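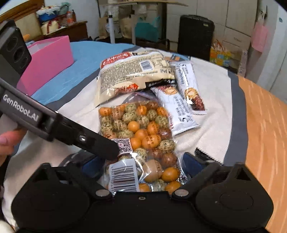 Ticket 2361
Subject: Coated peanuts rejected at stock-in, two codes on one bag
Product: Panora pantry register
Opened by: Johanna Gasser, snack store, Studum
Assigned to: Emil Bühler
Priority: low
Status: resolved
Opened: October 15, 2020

Problem as reported

The clear bags of mixed coated peanuts (orange and seaweed) will not book in. The register either returns "Code not recognised" or opens the item form with the name field blank. Wrapped bars and the other snack bags book in normally from the same table. Logging out and back in made no difference. Supplier on the delivery note is Đàm.

Log

Gasser: Tried again with a second bag from the same carton. Same result.

Bühler: Which code are you scanning? The bag has a white label with a QR code on the upper part and a separate barcode sticker near the bottom.

Gasser: Whichever one it picks up first. Usually the QR.

Bühler: The QR code is not an item code. It resolves to a web address and Panora discards it, hence "Code not recognised". Please cover the QR label with a card and scan the barcode sticker only.

Gasser: Done. Now I get the blank form every time, no error.

Bühler: So the barcode is being read but has no item record behind it. Please type in the number under the bars and tell me whether the form still opens blank.

Gasser: Still blank.

Bühler: Checked the April import. The supplier list had 1,392 lines and two were skipped for a missing pack weight. One of them is this item. The other is a sesame cracker you do not stock at present.

Thaler (stores): Can we book the peanuts under the old orange-only line for now? We have shelves waiting.

Bühler: Please don't. The seaweed ones carry their own allergen entry and the old line does not have it. Leave the carton on hold until the record is in.

Egger (purchasing): Pack weight sent to Emil from the supplier sheet.

Bühler: Record created with weight and allergen entry. Please retest.

Gasser: Barcode now brings up the right name. One bag in three still fails to read on the first pass.

Bühler: Clear film over round contents leaves the sticker uneven. Lay the bag lengthwise, press the lower part flat with your palm and scan across the bars. If it fails twice, key in the number.

Gasser: Works. Whole carton booked in and on the shelf.

Cause

1. QR label scanned in place of the barcode.
2. Item record missing after the April import.

Resolution

Record added by hand. Panora set to ignore QR codes at stock-in so that the scanner waits for a barcode. Shelf label reprinted to read "Coated peanuts, mixed".

Open points

Import should stop and report skipped lines. Passed to Bohumila Pešek as a separate request. The cracker record will be added when the item is next ordered.

Ticket closed by E. Bühler.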